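Component kits: the August release of Visser, and whether you should care

Dirent shipped a new version of its Visser component kit in August, and several of you wrote in asking if it's worth the upgrade. The headline item is a data grid that "configures itself." You point it at a source, set one property called AutoShape, and it picks the column types, the sort order and the edit controls for you.

I've heard this promise from grid vendors before. So I took one of our older internal screens, a parts list with 21 columns and 702 rows, and moved it over on Thursday.

The first load looked good. Dates came up as dates, prices lined up on the right, and paging worked without a line of code from me. Then I opened the edit view. AutoShape had decided that our part codes were numbers, so every code with a leading zero lost it. The fix is to set the column type by hand, and once you set one column by hand, the grid stops guessing for the whole row template. I ended up writing all 21 definitions, the same as I did in the last version.
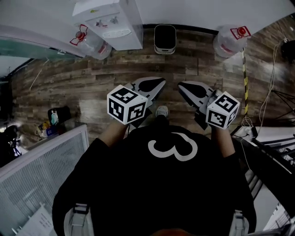
The release notes do mention this, under "Known behavior," about two thirds of the way down. I'd call it a bug. The sample project doesn't run into it, as its only table has four columns and no codes of any kind.

Then there's page weight. Dirent says the new grid is lighter. On my screen the script bundle went from 283 KB to 351 KB, which makes 68 KB I didn't ask for, and most of it seems to belong to the guessing feature I had to switch off. There's a build flag that is supposed to drop unused parts. I set it, rebuilt twice, and got the same size both times. Support answered my ticket with a link to the page that describes the flag.

Some things did get better. Keyboard movement between cells finally works the way people expect, and the date picker no longer opens behind a modal window. If either of those has been hurting you, the upgrade may pay for itself. The accordion and tab controls look unchanged to me, whatever the comparison table on the Dirent site says.

For those asking about Zustuna as an alternative: I tried it in the spring and found the grid plain but predictable. You write every column yourself and it never argues. The theming is weak, and if you rely on Ivby for your layouts you'll have to rewrite the wrapper classes.

My own screens are staying on the old Visser until the leading zero problem is fixed. If you've gotten the build flag to do anything at all, reply to this email and send me your config file.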